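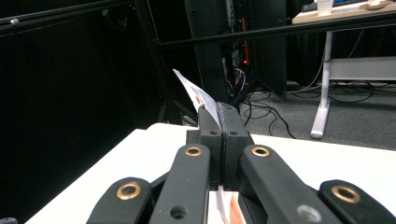
Last changed: October, Sunday evening

Workshop tips: gripping paper with the hand-held gripper

Thin sheet is harder to demonstrate than blocks or cups. The notes below apply to parallel grippers with flat, square fingertips, used by hand to record a task before the arm repeats it.

Close on a single layer where possible. A printed sheet held between flat tips will bend and curl above the jaws, and the curl hides whatever is behind it. Leave a short flap if the next step needs a clear view.

Squeeze until the tips meet the paper, then stop. Extra force bends the linkage slightly and the recorded opening no longer matches the real one. Garba Shehu's rule on the Danladi bench is to hold for one breath before lifting.

Keep the tips level. If one sits farther forward than the other, check the fingertip screws first, then the bushings for play. A drop of light oil on each bushing every 55 sessions has been enough for us. Wipe off the excess; oil on paper ruins the grip.

Work over a pale, smooth table. Dark tips show up well against it.

Move at half your normal speed. The Jurkov arm lags on fast wrist turns, and in our set of 3285 recordings most of the rejects were rushed lifts — not drops.

When switching to remote control, reset the opening to zero with the jaws empty. The Wedel controller keeps the last value and will start 17 mm too wide.

Scuffed fingertips are fine for card. For tissue or receipt paper, fit new ones.

Tape down any cable you have to step over.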